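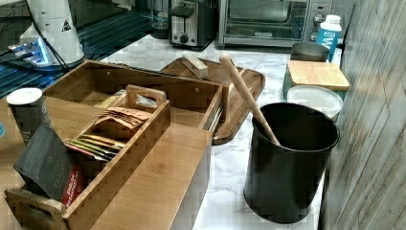
Front desk / break room host — Sandberg office, part time

Wotard is looking for someone to cover our front desk and keep the staff kitchen going. Mornings mostly, 2 afternoons a week when Puton clients come in.

What you'd do:
Greet visitors, sign them in, hand out badges
Answer phones (one main line, 49 extensions, you'll learn them)
Restock tea, coffee, cups, paper goods. Order from Fullura before we run out pls
Book the meeting rooms — calendar is shared, a bit of a mess right now
Sort mail

What we need:
Friendly on the phone. On time. OK lifting a case of water. Some office experiance is nice, not required, we train.

Busy building, more than 200 people in and out on a normal day, so you should like being interupted.

Start date flexible but last day to apply is 1 August 2018. Send a resume and a couple lines about yourself to Zerrin Tuncer, Suite 216, or drop it at the desk. No calls about pay — we go over that at the interview.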